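Carkau project meeting, July
Room 2, started 10:05
Chair: P. Vakulenko. Notes: Bundari group.

1. Notel result on wrist-view training

Notel presented its comparison. A policy trained on 2,200 teleoperated episodes was set against one trained on 900 episodes picked by a filter that scores how steady the wrist view is before contact. The smaller set did better on the desktop teardown tasks, and the draft says filtering "replaces volume."

Vakulenko did not accept the wording. He asked who tuned the filter and on which cases. Notel said the threshold was set on the same boards used for the evaluation. He said that in that case the number tells us very little, and he would not sign a draft that leads with it. 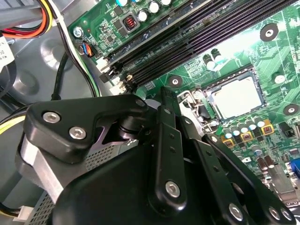

He also questioned the scoring of the lever task. A run counts as a success if the finger ends up near the socket lever, whether or not the lever moves. Notel replied that lever movement is hard to label from the wrist view. Several people felt this was a reason to drop the task from the headline table. Not settled.

Kaczorowski asked if the 900 could simply be the easier episodes. Notel has not checked. A random draw of 900 was never trained.

2. Actions

Notel to train on a random 900 and report it next to the filtered set.
Notel to reset the threshold on boards kept out of the test.
Kaczorowski to relabel the 1,456 test runs by lever position, marking unclear ones as unclear.
"Replaces volume" comes out of the draft until then.

3. Other business

Storage request held over. Closed 11:20.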